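The year of not finishing books

I quit a novel on page 60 last night and felt wonderful. A few years ago I would have dragged it around until October, reading three pages at a time before bed and resenting every character by name.

My mother finished everything. Books, leftovers, arguments. She once read a history of canal building straight through because she had paid for it at a church sale, and she told us the ending at dinner. I inherited the habit but none of the stamina, so most of my adult life has been spent not reading the book I was supposedly reading.
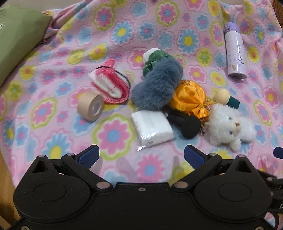

What changed things was the book club. There are five of us when everybody shows up. Last winter Annapurna Nambiar picked a family saga set in a town called Kalville, with a family tree in the front that folded out like a road map. I got 40 pages in and realized I had been picturing two different uncles as the same man. I went to the meeting prepared to nod.

Recep Soylu had stopped at 30 pages. He said so right away, with his mouth full, and reached for more crackers. Divya Joseph had read the last chapter and the one with the flood. Only Annapurna had finished, and she didn't much like it either. We had a better talk that night than we ever had about a book we'd all read. Mostly about uncles.

So I made rules. I give a book 60 pages, less if there is a dream sequence. No reading reviews afterward to find out whether I was wrong. Library books go back the same week, before guilt sets in -- and a book somebody lent me goes back with a true answer if they ask.

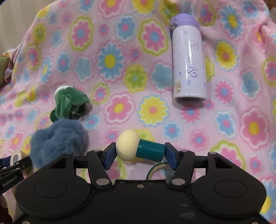
The last rule is the hard one. Andri Lehner lent me his favorite thriller in the spring, with passages underlined. In pen. It's about a submarine, and I know a great deal now about the first hour of being on a submarine. When he asked, I said I had "spent some time with it." He has since lent me the sequel.

I do keep a list of the ones I quit, in the back of an old address book. It's a pretty good list. There are prizewinners on it. Some of them I may even go back to, the way you might call an old boyfriend, meaning probably not.

Next up is a memoir by a woman who raised geese. I'm on page 3 and so far no dreams.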